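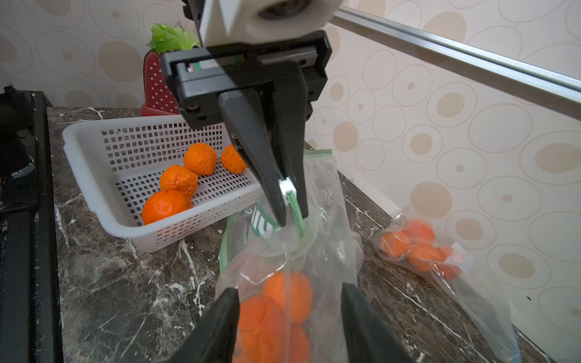
Clurkel slider bags: closure and film

The bag is clear film with a green zipper seal and a small white slider clip. I bought a pack in November to portion fruit, three oranges to a bag, and have used them since for that and nothing else.

The slider is the best part. It runs the full width with one hand, and the track seats without a second pass. Gripping the bag by the clip is convenient but puts the load on one end of the seal. I would lift by the film once the bag is full.

Of the 60 bags in the pack, 6 had a track that skipped near the side weld. Natalia Ibarra had none in hers, so batches may vary.

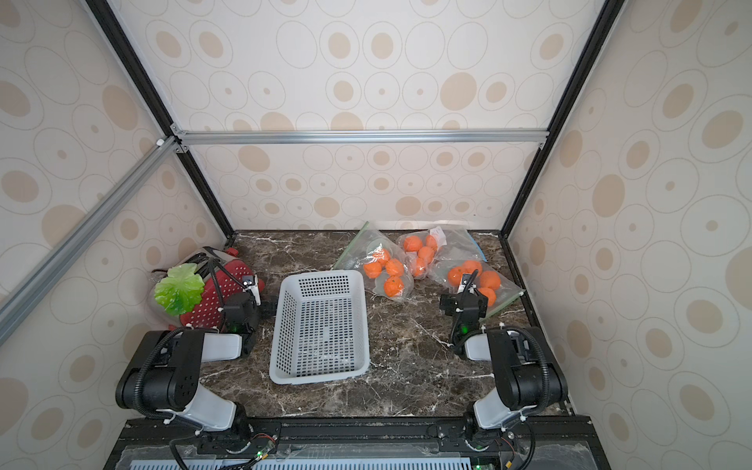
Tretwood perforated basket

White plastic, rectangular, rounded corners, small square holes in the walls. It holds its shape when lifted from one side. The holes let air through and are small enough to retain any citrus. Cleaning them takes a bottle brush. Lengthwise on a marble top it leaves enough room beside it for several filled bags laid flat.

On the film: it is thin and creases readily. Folds scatter the light, and through a heavy crease the fruit loses its outline and some of its color.

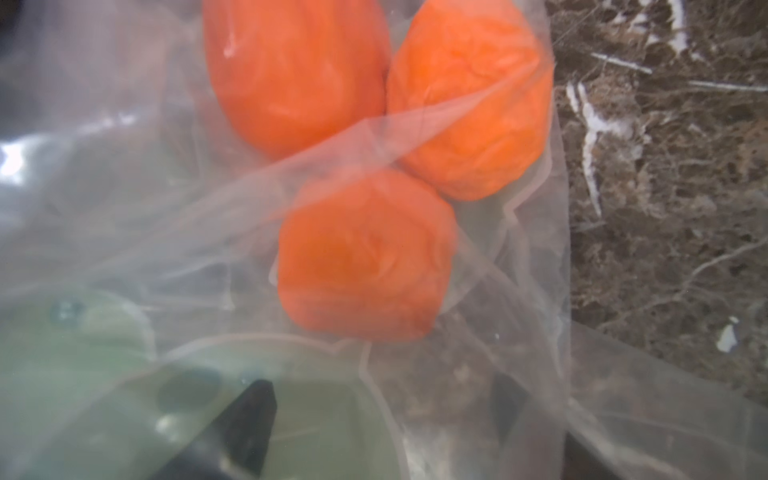 Labeling is therefore worth the trouble if you store more than one kind of orange fruit. Permanent marker took on the film after a minute of drying and rubbed off by Thursday. Freezer tape lasted longer.

I will reorder the basket. The bags are acceptable at the multipack price.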